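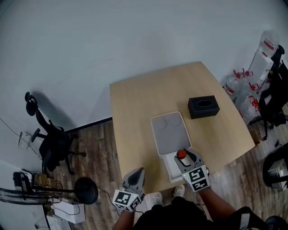

Page last changed: May 27, 2025, by Marina Konstantinidis

Small room, table work. Today I wanted to settle where the small bottles live, because in the Tanholm notes they have three different homes and each of us puts them back in another one.

The table stays in the middle, so one can walk to it from the door side without moving a chair. On it I keep the white tray, the tissue box and the bottle in use. The tissue box goes to the right half. When it was on the left, my sleeve was catching it all morning.

The bottle with the red-orange cap stands in front of the tray for now. I measured the walking space from the near edge of the table to the wall: 1440 mm. It is enough for one person, for two it is tight. The water jugs stay against the right wall until somebody finds a shelf for them.

Second part, the drawer box. I like it better than the tray for the red bottle, as the small drawer pulls out to the front and the label stays easy to read. The box must not stand too near the table edge, or the open drawer hangs over.

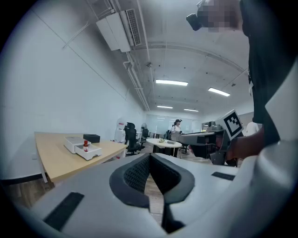

Cormac Madigan wrote under my draft that he would keep the drawer closed between turns, and that 700 mm is too low for this table if we stand the whole day. I agree with the first. For the second I have no answer, the legs are not adjustable and Vincze quoted us only for July.

I also tried the far side of the table for the black box. It can be reached from there, but I have to lean, and after some time my back complains. To ask Hajnalka if she has the same.

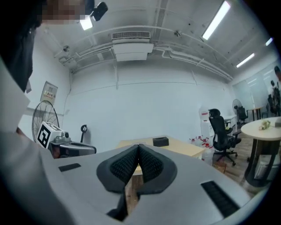
Do we keep the tissues on the table when the bottles are put away? They stay, and the spare packs go in the cupboard outside.

Still open: labels for the drawer box, and a hook for the Nosow keys.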